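What 1,000 demonstrations did for a small policy

October 7, 2023

I've been working on a project called Morkine since last December. It trains a manipulation policy from demonstrations collected with a hand-held gripper, and the question I wanted to answer was a narrow one. If you have a fixed budget of demonstrations, is it better to record them all in a few places or spread them out over many?

Most of my earlier data came from one desk. The policy trained on it did very well at that desk. When I moved it to a different table with a different lamp, it fell apart. So for this round I recorded in shops, cafes, offices and waiting areas, always with small tabletop objects.
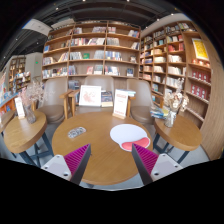

Karamanlidis
Robot learning, Morkine project

The bookshop seating area was one of the harder locations, and also one of the more useful ones. A round table has no straight front edge for the policy to lean on. My desk-trained model had clearly picked up the habit of lining itself up with the edge of the desk, and I only noticed when I took the edge away. The shelves behind the chairs matter too. A wide fisheye lens takes in all of those spines, and the network has to learn that none of them are relevant to the mouse pad on the table.

The setup was simple. I built two training sets of 1,000 demonstrations each. The first, which I call Ollden, came entirely from one room. The second, Widia, was spread over 93 locations. Same tasks, same network, same number of training steps. I then tested both policies in 9 places that appeared in neither set.

In the room where Ollden was recorded, the Ollden policy succeeded in 92 percent of trials. Widia was a bit worse there, which I expected. In the new places the order flipped, and the gap was large. The Ollden policy usually reached in the right general direction and then closed beside the object. The Widia policy still failed, but its failures looked like ordinary bad grasps – a finger landing on top of an edge, or a grip that started too high.

I also tried cutting Widia down. With half the demonstrations per location but all the locations kept, the results in new places barely moved. With half the locations and the full count in each, they dropped noticeably. For my tasks, another demonstration in a place I had already covered was worth very little.
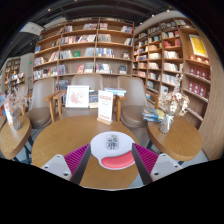 Flat objects remain the weak point. Anything lying close to the tabletop leaves little room for the fingertips, and small height errors that don't matter with a cup matter a lot with a pad or a thin book. The soft finger pads forgive some of it. I tried weighting the last second of each demonstration more heavily in the loss, and that helped a little with flat things and did nothing for the rest. I've left it on.

Pose tracking was the other problem. Glossy surfaces and plain walls both caused drift, and I threw out any demonstration where the trajectory jumped. Bookshelves are very good for tracking, so very few recordings made near shelves were lost. That does bias the set toward visually busy places, and I haven't corrected for it. A fair test would need more blank rooms than I have right now.

There are limits to all this. It's one gripper design, one network size, and a small group of tasks. I haven't checked whether a larger model would get more out of the single-room data, although I doubt it would close the gap.

Next I'm going to rerun the comparison with two-handed tasks, where collecting each demonstration takes a lot longer and the budget question gets more serious. The training configs are being cleaned up and I'll post them when they run on a machine other than mine.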